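What I Learned About Bagging Groceries at an Open Day

My daughter talked me into going along to the January open day at Ideck, and I went mostly for the coffee and the chance to get out of the house. I came home with a page and a half of notes on how to pack a shopping bag, of all things, and since so many of you write to me about crushed chips and torn paper handles, I thought I'd better type them up before I lose the envelope I wrote them on.

The building is a long walk from the bus stop (allow 12 minutes, more if there's ice), and they let us in by small groups. Morven Cairns took ours around. She has a lovely clear way of explaining things, and she didn't mind one bit when I asked the same question twice. There were several stations, one with towels and one with cutlery trays, but the one I kept drifting back to was the bagging booth. They call the setup Dastolell, and it has a pair of robot arms and a floor full of snacks to work on.

I had expected something quick and flashy, and it was slow and careful, like watching somebody's grandmother pack for a picnic. It made me notice every little thing I do in a hurry at my own kitchen counter. The wallpaper was a treat too, all roses and blue ribbon bows, very like what my aunt had in her back bedroom.

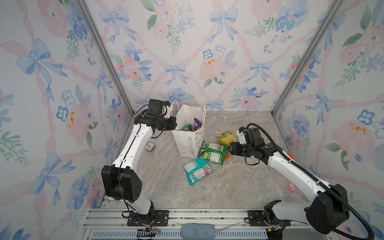 Stand the bag up first

A paper bag that leans will go on leaning, and you'll chase it around the counter. Open it all the way, push the bottom corners out with your fist, and set it down on something flat before you reach for a single package. If it's a stiff new bag, fold the top edge outward once to make a cuff. The cuff keeps the mouth open and gives you something to hold that isn't the handles.

Give one hand to the bag

Morven said that with two arms you can have one minding the bag while the other does the fetching, and I have been doing it that way ever since. Left hand at the rim, right hand for the groceries (swap if you're left-handed, of course). I used to grab with both hands and wonder why everything tipped over!

Pick up snack bags by the edge

Take hold of the sealed edge, where the two sides are pressed flat together. Squeeze the middle and you're squeezing the chips. This goes double for little hands, so if you have children helping you unpack, show them the crimped strip and tell them that's the handle.

Untangle the pile before you pack

When packages are lying on top of each other, lift from the top and work down. I am a terrible one for tugging at whatever is underneath, and that's how I once sent a whole sack of sugar across the pantry floor. Spread things out a little if you have the room.

Heavy things low, light things last

You know this one already, but I'll say it anyway. Cans and jars go on the bottom, boxes stand along the sides, and the chips ride on top, upright, even if they poke out a bit. Twisted paper handles are fine for snacks, but please put your other hand under the bag if there's anything heavy in it.

Save the good bags

Fold them flat along the old creases and slip them behind the bread box. I keep mine with the handles all facing the same way — it takes a second and they pull out one at a time.

They're hoping to have another open day in the spring, and I mean to spend longer with the towels next time. If you go, wear comfortable shoes and eat first, as the cookies were gone by the time our group got to them.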